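**Informe de avance – acondicionamiento del almacén de Westside**
Para: dirección de Plukdale
2023-09-06

El plan aprobado en febrero prometía tener el almacén ordenado al cierre del verano. No lo está. Lo que sigue es el estado real de las tareas, con las dudas que ya planteamos entonces y que, en buena parte, siguen sin respuesta.

## Inventario

El listado tiene 1783 referencias. Es una cifra que queda bien en una portada, pero no dice gran cosa: incluye artículos dados de baja y duplicados que Soludik arrastró de la hoja antigua. Hemos pedido dos veces que se depuren. La respuesta fue que se haría «en la siguiente fase», sin fecha. Mientras tanto, quien busca una pieza sigue preguntando al compañero de turno antes que mirar el listado, y no se le puede reprochar.

## Superficies de trabajo y bandejas

Se han recolocado las mesas de la zona de preparación y se han repartido 30 bandejas nuevas. La propuesta decía que con bordes despejados y superficies claras el trabajo iría más rápido. Puede ser. De momento no tenemos ninguna medición que lo respalde, solo la impresión favorable de quien hizo la propuesta.

El criterio acordado es que nada sobresalga del borde superior de cajas y bandejas, para poder apilarlas y pasarlas a la estantería sin rehacer el contenido. Se cumple por la mañana. Por la tarde, cuando entran las devoluciones, se cumple bastante menos. Los laterales deben quedar libres para la etiqueta, y tampoco hay acuerdo sobre el formato: Kun propone una etiqueta grande por bandeja y Soludik insiste en las dos pequeñas del contrato.

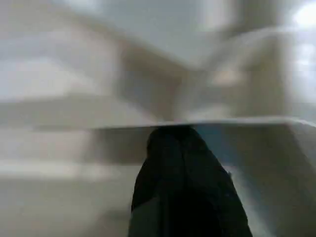

## Gasto y plazos

Se ha consumido el presupuesto de mobiliario casi entero y queda sin tocar la partida de formación – justo la que, a nuestro juicio, más falta hacía. Comprar bandejas es fácil de justificar con una factura. Conseguir que se usen igual en los dos turnos cuesta más.

Soludik pide 20 días adicionales para terminar las estanterías del fondo. No recomendamos concederlos sin condiciones:

- listado depurado antes de empezar
- un único formato de etiqueta, por escrito
- una comprobación del orden al final de cada turno, también por la tarde

## Pendiente

Falta la retirada del material obsoleto, que sigue ocupando el pasillo lateral. También falta decidir si el modelo se lleva a otros almacenes. Con lo visto hasta ahora, nos parece prematuro y preferimos no incluirlo en el siguiente presupuesto.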